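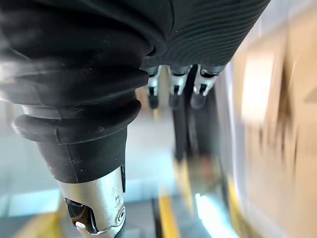

Is a humanoid robot worth hiring for a small stockroom?

For most small firms I would say wait, unless you have steady, dull work that fills the whole day and somebody on the payroll who likes fixing things.

I came to that view slowly, having been asked to give an opinion on the Gisa, the two-legged picking robot that Stisivura now offers on monthly hire. The offer sounds modest. You don't buy the machine. You sign for 4 months, they bring it round, it learns your shelves, and at the end you keep it or send it back. Dima Awwad, who runs the stockroom at Skanholm, a mail-order parts seller with a back room the size of a classroom, signed up in March and let me spend a good deal of time getting in the way.

My trouble starts with the brochure. It says the Gisa "works anywhere a person can". I have read that line in one form or another for years, about all sorts of machines, and it has never been much use to the person who has to pay. A teenager on a summer job also works anywhere a person can, and the question there is how quickly, how carefully, and who puts it right when it goes wrong. The brochure is silent on the second and third of those. On the first it offers a figure of 185 items an hour, with a small star beside it. The star leads to the back page, where we learn that the items were all the same size and set out in a row.

Dima's items are not all the same size. She sells brackets, covers, housings, things with lips and hollows, things that come out of a mould and won't lie flat. Putting those into a bin on top of boxes is the sort of job a person does while thinking about lunch. For a robot hand it is hard, and I don't mind saying that the Gisa's hand is the best part of the whole package. It has proper jointed fingers, and it can close them round a curved edge where a suction cup would have nothing to hold on to.

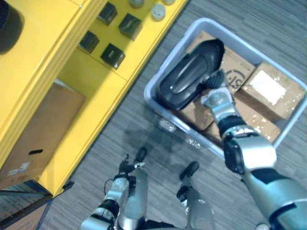 But a good hand is only part of what you are hiring. The monthly fee also covers the legs, the balance, the software and the people who look after it, and I am not convinced that a stockroom of this size needs the first two. The floor is level. The shelves don't move. An arm on a trolley would reach nearly everything Dima wants reached, and the arm on a trolley that Hakim hires out does not have to stay upright while it works. It is an ugly thing and it will never appear on a magazine cover. I would still want to see it tried side by side with the Gisa before anyone signed for a second term.

When I put this to Leonardo Palumbo, who handles trial customers for Stisivura, he was patient with me. His case is that buildings were made for people, so a machine shaped like a person needs no changes to the building. There is something in that. Skanholm didn't have to move a single shelf. They did, though, have to agree to keep the walkway clear, to leave the lights on over the lunch hour, and to stop putting stock on the top row. Those are changes too, even if no builder was called in, and they fall on the staff. I noticed that none of them had been written down as a cost.

Then there is the waste and the tidying. Parcels come in wrapped, tape comes off, bits of plastic end up on the carpet, as they do in every stockroom I have ever stood in. A person picks up the scraps or kicks them aside. The hire contract says loose packing is "the customer's responsibility" and that a fall caused by it may be charged. I asked Leonardo how large such a charge could be. He said up to 2000 pounds, and that he had never known it to be applied. I believe him, but I'd want it taken out all the same. 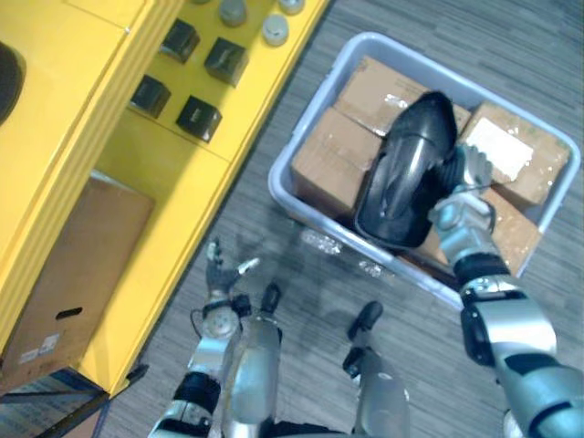 Dima likes the machine more than I do, and she has to live with it, so her opinion ought to count for more. She told me the best thing about it is that it doesn't mind being given the same bin over and over. She also told me that training it on a new product takes her most of a morning, and that she has stopped adding small lines to the list because it isn't worth the bother. I found that worrying. A shop which trims its range to suit its robot has got things the wrong way round, and the sums should show the sales it gives up as well as the hours it saves.

I asked to see those sums. They were fair as far as they went, but they counted every hour the robot worked as an hour a person would have been paid for, at the same pace. From what I watched, the pace was nowhere near. Dima's own packer did the same bins with a radio on and a mug of tea going, and was ready for the next lot well ahead. The answer I get from the makers is that the robot can carry on into the evening. So it can, if there are orders waiting in the evening. Skanholm's orders are generally packed by 5.

I don't want to be the man who said the same about the motor car. Hands like this one were not to be had for hire when I began writing about warehouses, and a big firm with three shifts may well find a place for it. The mistake would be to let the hand sell the rest. If Stisivura offered that hand on a plain arm, at a plain price, with the training done by their people and the fall clause struck out, I'd tell half the small traders I know to ring them up.

As things stand, anyone thinking of the trial should ask for three things in writing: the speed on their own goods, the time to add a new product, and the full list of charges. Leonardo has said he will give me the first of these for Skanholm once the hire period is over. Dima has until then to decide whether to renew, and she has asked Hakim for a quote.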